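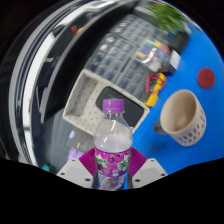

Lakoria 二楼茶水间 安全卫生检查表(附备注)
检查日期:2021年5月18日
表号:561
结果写法:合格 / 整改 / 未查

一、台面
1. 台面无积水、无油渍 合格
备注:蓝色台面,查的时候刚擦过。靠墙那条缝里还有茶叶渣,拿牙签剔了一点,没剔干净,下次带小刷子。
2. 台面边缘无开裂、无翘起 合格
3. 杯垫、隔热垫平放,不叠在台边 合格
备注:红色圆片那块放得太靠外,往里推了。烫的壶不要直接搁蓝台面,上次烫出的印子还在。
4. 台面不放私人物品过夜 整改
备注:一串钥匙、半包饼干。已贴条。八月以前贴条就行,之后直接收走。

二、杯具
1. 公用杯无缺口、无裂纹 整改
备注:米色带深色小点的陶瓷杯留用,杯口杯把都摸过一遍,没问题。另外一只白的杯口崩了一小块,已包报纸扔掉。补杯子走 Fikport 的单子,要 6 只,别再买玻璃的。
2. 杯把朝里放,不伸出台边 合格
备注:说了好几次了,这回总算都记得。
3. 杯内无残留茶垢 合格
备注:两只底下有点黄,小苏打泡一晚再看。
4. 洗过的杯子倒扣沥水,不用抹布擦里面 未查
备注:去的时候没人洗杯子,没看着。

三、瓶装饮品
1. 瓶盖拧紧,瓶身无鼓胀、无渗漏 合格
备注:紫盖那瓶开过了,上面空了一截。开过的一律写开瓶日期,贴在瓶身上,别贴盖子,盖子一换就乱。
2. 已开瓶的当天喝完或放冰箱 整改
备注:紫盖花标签那瓶还在外面放着。有人认领就拿走,没人认领下班前到掉。
3. 标签完整,保质期看得清 未查
备注:赶时间,没逐瓶翻。下次先查这条。
4. 清洁剂不得装进饮料瓶 合格
备注:柜子里全是原装桶。这条不能松,哪怕写了字也不行。

四、收纳盘与电子设备
1. 带孔白盘干净,孔眼不堵 合格
备注:左边那格空着,可以放茶包,别放湿勺子。Fokico 那批盘子孔小,容易积灰,用温水冲,不要用钢丝球。
2. 电子设备不与饮品混放 整改
备注:白盘右边那格平放着一块黑色的板子(平板还是手机没细看),屏幕朝上,离瓶子太近。挪去门口架子。进水了修起来麻烦,报修单号 1502 那次就是这么来的,等了好久。
3. 充电线不横过台面 合格
4. 插座有防溅盖,盖子能合上 整改
备注:靠水槽那个盖子弹簧松了,合上又自己弹开。先用胶带封住不用,等 Tehrani 的师傅来换。

五、地面及通道
1. 地面无水渍,防滑垫平整 合格
备注:垫子右下角卷边,压平了,估计过两天又卷。
2. 通道不堆纸箱 整改
备注:2 个空箱挡在灭火器前面。当场搬走,但没查到是哪个部门的。
3. 垃圾桶有盖,不满溢 合格
4. 灭火器压力指针在绿区 合格

六、其他
1. 急救盒在位 合格
备注:创可贴快没了,烫伤膏没开封。
2. 应急灯按测试钮亮 未查
备注:够不着,要梯子。

整改期限:本周内。插座盖子那条除外,等配件。
复查只看写了“整改”和“未查”的几条,其余不重查。
复查时请把旧表一起带来,上次那张找了半天,最后夹在报修单里面了。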